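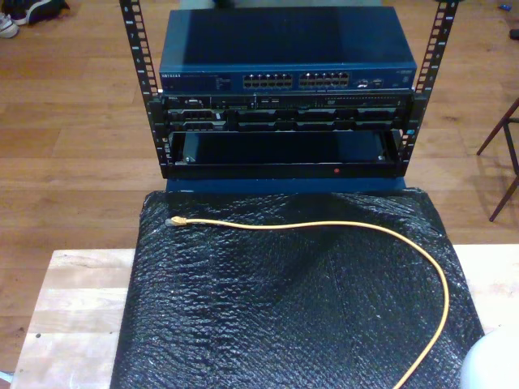
Call it furniture for computers, was the advice one reader sent in to the Fosach home networking pages, and you will never be scared of a rack again. It's a good way into the subject! An open-frame rack is a piece of furniture first of all: a set of upright rails with holes in them, made to hold flat, wide boxes one above another so that their fronts line up and their cables can be reached.

Open-frame rack

An open-frame rack (also open rack, or relay rack in older catalogs) is a stand for network and computer equipment that has no doors, side panels or roof. It may be taller than a person and bolted to the floor of an equipment room, or short enough to sit on a table. What all sizes share is the spacing. The front panels of the equipment are 19 inches wide, and heights are counted in rack units, written U, with one unit equal to 1.75 inches. A box described as 1U fills one unit, a 2U box fills two, and so on up the rails. The beauty of this is that a switch bought this year will go into a rack built decades ago, right beside gear from makers who have never spoken to each other.

Rails and holes

The rails are the heart of the thing. Each rack unit has three holes on each side, and the gaps between them are not all the same, so it is very easy to start one hole too high and find that the next box won't fit. Many rails have the unit numbers printed beside the holes, and these are a real blessing when two people are working from opposite sides.

Holes come in two main types. Round threaded holes take a screw directly. Square holes take a cage nut, a small nut held in a springy metal clip that snaps in from the back. Square holes are now more common in server work — a stripped thread means throwing out one cheap nut and leaving the rail alone. Cage nuts are hard on the fingertips, and a proper insertion tool is worth every penny.

Two-post racks hold equipment by its front ears only. Four-post racks support it front and back, which suits deep, heavy servers.

What goes in one

Almost anything with mounting ears can go in a rack. The usual residents are:

Switches, which join the wired devices on a network. They are shallow, light for their width, and often placed near the top so that cables can come down from overhead.

Servers, which are deeper and heavier. Drive bays usually take up much of the front, so that a drive can be swapped without pulling out the whole chassis.

Patch panels, rows of sockets where the building's permanent wiring ends.

Shelves, for everything that was never meant for a rack at all: a small modem, a mini computer, an external drive. A vented shelf lets more air through, while a solid one keeps small screws from dropping into whatever is underneath.

Heavy items generally belong at the bottom, where they keep the rack steady. Small tabletop racks are more forgiving, but even there a deep server placed high on a light frame can make the whole stand want to tip.

Patch cables

The short cables that link one box to another are called patch cables, and they are where a rack gets its personality. Most end in the clear plastic plug everyone calls RJ45, with eight contacts and a springy latch that clicks into the socket.
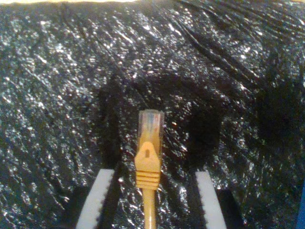
The eight wires inside are twisted into four pairs, colored blue, orange, green and brown, each color matched with a white partner. Two wiring orders are in general use, T568A and T568B. Either works well, and an ordinary straight cable simply uses the same one at both ends.

Behind the plug there is often a boot, a soft sleeve that keeps the cable from bending sharply where it enters the connector. Some boots also guard the latch, which is the part most likely to snap when a cable is pulled backward through a tangle. Thick boots can be a squeeze in a crowded switch, so slim ones are popular where two rows of ports sit close together.

Jacket color has no effect on how a cable performs. That leaves people free to invent their own codes, and they do so with great joy — yellow for cameras, blue for desks, red for anything that must never be unplugged. The Hutapea guide to small equipment rooms suggests taping the color key to the rack itself, and marking both ends of each cable with the same number.

Open or enclosed

An open frame is cheaper and lighter than a cabinet, lets air move freely, and is a delight to work on. Everything can be reached from every side. The price is dust, noise and the lack of a lock. In the Purdale library project, 21 of the 27 equipment rooms were fitted with open frames, and the remaining rooms, which the public could walk into, got cabinets.

Tabletop frames are a favorite with students and hobbyists. The Promorier bench frame, sold as a flat kit, goes together with 32 screws and comes with a bag of 50 cage nuts, far more than most people will use in a first build. Leave a unit or two free when planning the layout. Something new always comes along to fill it.

See also: cage nut, cable management, patch panel, rack unit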